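4.2 Soft cleaning goods and where they end up

The second group in our inventory is the soft goods: cloths, pads, mop covers, dusters, paint and polish rollers, anything with a pile. We had not planned to treat these separately. In the pilot homes (Tredbridge, November) they went in with "cleaning, other" and it was only when Bok-nam Cha recoded the first batch that the size of the group became clear. Of the 269 cleaning items logged across both sites, 42 were soft goods with a pile of some kind, and that leaves out flat cloths, which are dealt with in 4.3.

Coding was awkward. Householders' names for these things vary a lot – the same article was a duster in one kitchen, a fluffy in the next, "the thing for the blinds" in a third. We kept the householder's word in one column and our own term in another. Our own terms go by shape first (flat, mitt, cylinder, head with handle) then by pile (short, looped, shaggy). Colour was noted but not used. Material was taken from the label where there was one, otherwise from handling, and is probably the weakest column in the whole table. Several entries changed from cotton to microfibre and back again between coders.

Storage next. Rigid items (buckets, brushes, dustpans) were nearly always kept in one place, under the sink or in the hall cupboard. Soft goods were not. In the Istilach homes they turned up in drawers with tea towels, on hooks behind doors, over radiators, inside buckets, and in one case in a shoe box labelled "Xmas lights". Participants were asked where the item lived and then where it was at that moment. The two answers matched less often for soft goods than for any other group. Reasons given were mostly to do with drying. A thing that has been washed can't go back in a closed cupboard, so it goes somewhere airy, and then it stays there untill next time.

The cylinders were the worst for this. They don't fold. They roll off shelves if laid down, and stood on end they take up more room than they seem to need. Pile gets flattened on whichever side it rests on, which people minded more than we expected, and a few had strong views about it. "Never on its side" – participant in Istilach, said twice. Others didn't care at all. Compare Bae on brush storage, where the same worry about flattened bristles comes up but only for paintbrushes, hardly ever for household ones.

For the handling notes we recorded pile length by eye, evenness of the pile, any thin or pressed patches, and whether the fibres were looped or cut. Thin patches matter as they are one of the main things people mention when asked why an item was thrown out. Shaggy looped items hide wear well, so the visual check was always paired with a squeeze by hand. Figure 3 gives the reference item for the category cylinder, shaggy, mixed tone.

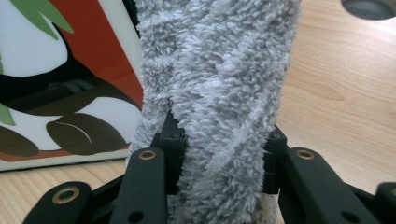

Figure 3. Soft goods, cylinder type. Shaggy looped microfibre, light grey and near-white in diagonal bands, with a paler patch of shorter or pressed pile low on the right.

Agreement between coders on shape was good, on pile length less so. Looped against shaggy caused most of the trouble and we ended up allowing both. 10 items were recoded after discussion and 2 dropped altogether as we could not settle what they were for. Purpose was left out of the final coding for much the same reason. Asked what a long fluffy duster was for, householders said blinds, the tops of doors, skirting, cobwebs, the car, and quite often "no idea, came in a set".

Sets need a mention. Roughly a third of the soft goods had been bought as part of a set, and in most of those cases only one piece was in regular use. The rest sat at the back of the cupboard, clean. This inflates the count for the group, and any comparison with the Trudholm inventory should bear that in mind, as sets there were logged as a single item. We have not tried to correct for it here; see 6.1 for the adjusted tabel.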